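Llevo desde julio con el kit de fijación Cendiver montado en la mesa de los dos brazos y ya tengo ganas de contarlo, porque me ha cambiado bastante las mañanas. Lo compré para una sola cosa: reorganizar el puesto donde las pinzas cogen escuadras de una bandeja, que era la parte de la célula que más me hacía sufrir. El kit trae las escuadras, la tornillería y una plantilla de centrado, y cuesta 63 euros en Skilis.

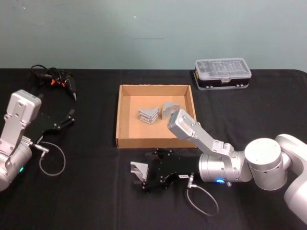
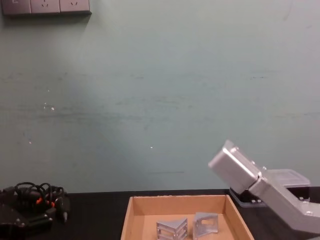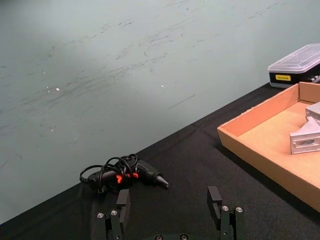 Las escuadras de aluminio, en su bandeja de cartón sobre la tela negra.

Milau, quien me vende los recambios de las pinzas, insistía en que me hiciera una bandeja impresa a medida. Sigo con cartón y encantado: pesa poco, se cambia en un momento y si un dedo baja de más, lo que sufre es el cartón. Las paredes bajas dejan entrar la pinza desde casi cualquier ángulo.

## Lo que más me gusta

La plantilla de centrado, de lejos. Se apoya en la mesa, se lleva cada pinza hasta la marca, se guarda la posición y listo. Antes tardaba media mañana en dejar los dos brazos de acuerdo sobre dónde estaba el centro; ahora lo tengo en 30 minutos, ¡y con el café en la mano! Las escuadras también son una maravilla: las del refuerzo triangular tienen buenas caras para agarrar y no bailan entre los dedos si la apertura está bien ajustada.

Llevo 472 ciclos apuntados en la libreta desde el último ajuste y solo he tenido que retocar la altura del brazo derecho, un pelo. Los tornillos de los dedos los repaso al empezar, con la llave hexagonal corta, sin apretar a lo bruto.

## Lo que mejoraría

- Las instrucciones vienen en una hoja doblada en ocho y el dibujo del paso 2 está al revés. Lo descubrí después de montarlo dos veces.
- No trae nada para sujetar los cables de las pinzas. Yo los dejo con un bucle holgado y compruebo el recorrido completo a velocidad baja antes de dar por bueno el ajuste. Unas bridas de velcro en la caja no habrían arruinado a nadie.
- Alguna escuadra llegó con rebaba en la ranura. Una pasada de lima y fuera, pero conviene mirarlo, que luego se enganchan al separarlas.

Sundqvist lo ve de otra manera y me escribió que para él la plantilla se queda corta: que en su célula calibra con tres puntos, que un solo centro no le dice nada del giro de la muñeca y que por ese precio esperaba al menos un segundo pasador. También comentó que apilar las escuadras le daba dobles agarres y que acabó poniéndolas sueltas, de una en una.

En lo del giro tiene razón. Yo lo compenso repitiendo la toma con la pinza girada noventa grados, y si las dos posiciones no coinciden vuelvo a empezar. Lo de los dobles agarres me pasó los primeros días; bajé la velocidad de cierre y subí un poco la altura de aproximación y no he vuelto a tener ninguno.

Ya he pedido otro juego de escuadras para tener repuesto. La plantilla, de momento, aguanta perfecta.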